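Chapter 7
Machines and Everyday Chores

Learning goals

After studying this chapter, you should be able to describe why picking up mixed objects is harder for a machine than repeating one fixed motion, to separate the parts of a chore into smaller tasks, and to judge a claim about a household or shop-floor robot by the evidence offered for it.

7.1 The state of the question

Factories have used robot arms for decades. An arm that welds the same seam on the same part can run through a shift with little attention. A kitchen drawer, a laundry pile or a returns bin in a warehouse presents a different kind of problem. The objects vary in shape, weight and stiffness, and they seldom lie in the same place twice.

Whether machines can do such work yet depends on how the work is defined. If the chore is "lift one object out of a bin and set it down," the answer is a qualified yes. If the chore is "tidy the room," the answer at the time of writing is no. Much public confusion comes from treating the first result as though it were the second.

Consider a bin that holds a hairbrush, a jar on its side, a purple cup and a shaggy item resembling a duster. A person reaching in would hardly stop to think. For a machine, each object calls for a separate decision. The brush offers a handle but lies flat against the floor of the bin. The cup has a rim that can be pinched. The shaggy item has no firm edge, and its outline shifts when it is touched. Walls and neighboring objects limit the angles from which a gripper can approach.

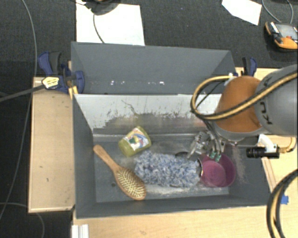

7.2 Reading a success rate

The Werimholm trial, discussed throughout this chapter, recorded 1,433 attempts to lift single household objects from a shared bin. Of these, 537 were made on soft or flexible items, and the results for that group were reported separately. Students should note this choice. A single average would have hidden the difference between rigid and flexible goods.

A success rate also depends on what counts as an attempt. In the Jitham study, a second try at the same object was scored as part of the first. Under the Veteo procedure it was scored as a new attempt. The two figures cannot be compared directly.

Key terms: grasp, clutter, rigid object, flexible object, attempt, recovery.

Before you read on, choose one chore you carried out today and write down each separate motion it required. Keep the list for use in Section 7.3.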